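Air Transport Economics
Handout 6: Load Factor, Yield, and Why Full Planes Lose Money
Tyson Gosselin

Bring this to the February session along with the Prudosbridge route tables. I will not be reprinting the tables. The printer and I have an understanding.

1. What load factor measures

Load factor is the share of capacity that was sold, measured over distance. Divide revenue passenger kilometers by available seat kilometers. A seat flown one kilometer with a paying passenger in it counts once on top and once on the bottom. A seat flown with a coat on it counts only on the bottom.

Airlines love to announce this number because it usually looks respectable, and because reporters rarely ask the follow-up question: how much did the people in those seats pay?

2. What it leaves out

Yield is passenger revenue divided by revenue passenger kilometers. Load factor and yield tend to pull against each other. Any airline can fill a plane by cutting fares far enough, and several have gone bankrupt with excellent load factors.

Multiply the two together and you get unit revenue per available seat kilometer, the figure to compare with unit cost. If you remember one line from this handout in ten years, I would like it to be that one. I have modest hopes.
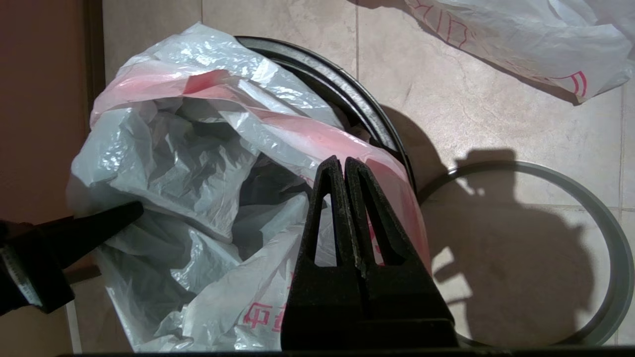

3. Worked case: Skinar's thin route

Skinar flies a 40-seat turboprop between Rizzi and Indau, a distance of 1,000 kilometers. On the flight in our table it sold 19 seats.

Available seat kilometers: 40 x 1,000 = 40,000
Revenue passenger kilometers: 19 x 1,000 = 19,000
Load factor: 47.5 percent

Management's first proposal was to cut fares in half. Work out how many passengers would be needed just to keep revenue where it was. (38, leaving 2 empty seats.) Then ask yourself where Indau is going to find them. The brochure mentions a lighthouse.

The second proposal was a smaller aircraft. Load factor would rise at once, with the same passengers paying the same fares, and the press release would write itself. Whether the airline is better off depends on what the smaller aircraft costs to fly. Small aircraft usually cost less per trip and more per seat, so do both calculations before you congratulate anyone.

4. Break-even load factor

Divide unit cost by yield. A carrier with high costs and low yields can have a break-even load factor above 100 percent, at which point the scheduling department is no longer the problem.

Watch your units. Every year somebody divides cents by dollars and discovers the most profitable airline in history.

5. For next time

Read the Prudosbridge tables, columns for capacity and traffic growth only. Find a month in which traffic grew and load factor fell, and write a paragraph explaining how both can be true. One paragraph. I will stop reading at the second.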